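Feb 21, 2018

Every September I get the same email from Hellonow, a newsletter I keep meaning to leave, saying the robot that tidies your kitchen is 5 years off. It was 5 years off when I signed up. I've moved house 2 times since then and I still do my own washing-up.

The latest excitement is over mugs. Putting mugs on a shelf, to be exact. I'm all for it, but my kitchen has a wet floor, a cat and a cupboard door that sticks, and I'd want to see a machine cope with those before I hand over any money.
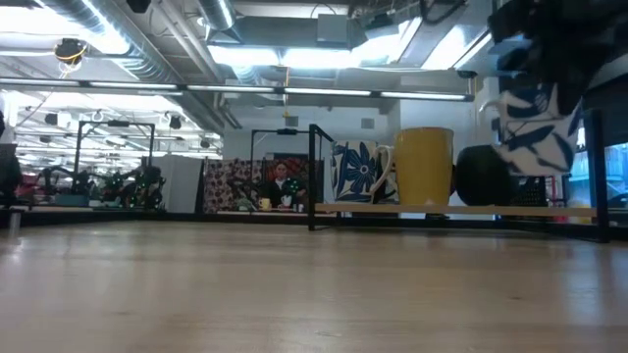

*2 min read*

One flowery mug and one mustard one are on the shelf, and a third is in the gripper, tilted, with its handle to the left. Fine. Can it do 17 of them, greasy, out of a full sink? Can it tell which one is chipped? Trirnari's brochure says "household ready" and doesn't mention sinks at all. I've written to ask.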